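# Tidying up still a slow job for machines, trial finds

*Sep 30, 2020*

Robots that can clear a littered floor without help remain some way off, according to the results of a trial published on Wednesday by Plirus, a firm that tests service machines for landlords and shop chains.

The company set robot arms and mobile machines a list of ordinary chores over 18 weeks. They were asked to fold towels, load a dishwasher, wipe down a counter, restock a shelf and pick up rubbish. Each chore was also given to a person, who worked to the same written instructions and was timed in the same way.

Restocking went best. With tins and boxed goods of a known size, the machines put 90 per cent of items in the right place and facing forwards. They were slower than the shop assistants, but they could be left to work through the night, and two of the chains that paid for the trial have asked for a longer test.

Wiping a counter also went fairly well as long as the counter had been cleared first. Towels were folded neatly in most runs, though it took nearly 24 minutes to get through a basket that a person finished in four.

Picking up rubbish came last. Across 608 attempts at lifting a single piece of litter, fewer than half ended with the item in the bin. Thin, flat things were the main trouble. A slip of paper lying on a smooth floor gives a pair of stiff fingers very little to hold, and the machines often pushed it along the ground or closed on nothing. Clear plastic was the next worst, as the cameras frequently failed to pick it out from the shine of the floor beneath.

Larger items were easier to grip but brought problems of their own. Cardboard boxes with open flaps were lifted by one flap and then dropped. Paper bags were crushed or torn. A soft glove could be picked up on most tries, but the software was not always sure whether it was rubbish or something to be kept.

That last question, of what counts as rubbish, takes up a whole section of the report. People taking part threw away scraps and kept cables, tools and half-full boxes without being told to. The machines had to be given a list. When something was left off the list, they either stopped and waited or put it in the bin.

The mess used for such tests is often more mixed than what a cleaner would meet in one room. Card, packing material, a rubber glove, a crumpled bag and small scraps of paper may all be spread over the same stretch of floor, with more odds and ends left on a table.

Plirus said it had no plans to recommend any machine for general floor clearing this year. It did say that landlords could look at machines for single, repeated jobs – moving laundry cages along a corridor, for instance, or carrying parcels from a front desk to a store room.

Cost was looked at only briefly. The report gives no price for any of the machines and says the figures would be out of date within months. It does note that each robot needed a trained person close by for most of the trial, and that their wages made up the largest share of the running costs. In the shelf tests one person could look after several machines at once. In the litter tests it was one to one.

Holst, a cleaning contractor that provided the human side of the comparison, said its staff had found the work easy but the instructions odd. They had been asked to pick things up one at a time and in any order they liked. Most of them gathered several pieces in one hand before walking to the bin, and had to be reminded of the rule. The firm said it would be happy to see a machine take on heavy lifting and night-time floor washing, and that it did not expect to need fewer cleaners as a result.

The full report runs to seven chapters and includes the instructions for every chore, so that other groups can repeat the tests. A short version for shop managers is due out later in the autumn.

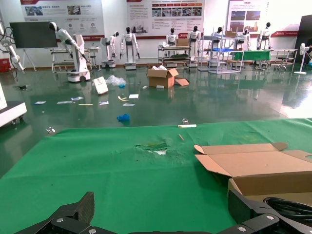 ## What happens next

A second round will open in December at a site in Stasgate. It will drop the towel test and add two new chores, making a bed and emptying a washing machine. Sundum, a maker of soft rubber grippers, has agreed to supply parts, and the litter test will be run both with those and with hard fingers to see how much of the difficulty lies in the grip and how much in the software.

Entries are open to companies and university teams until the end of next month. Those taking part must bring their own machines and have them on site for at least five working days.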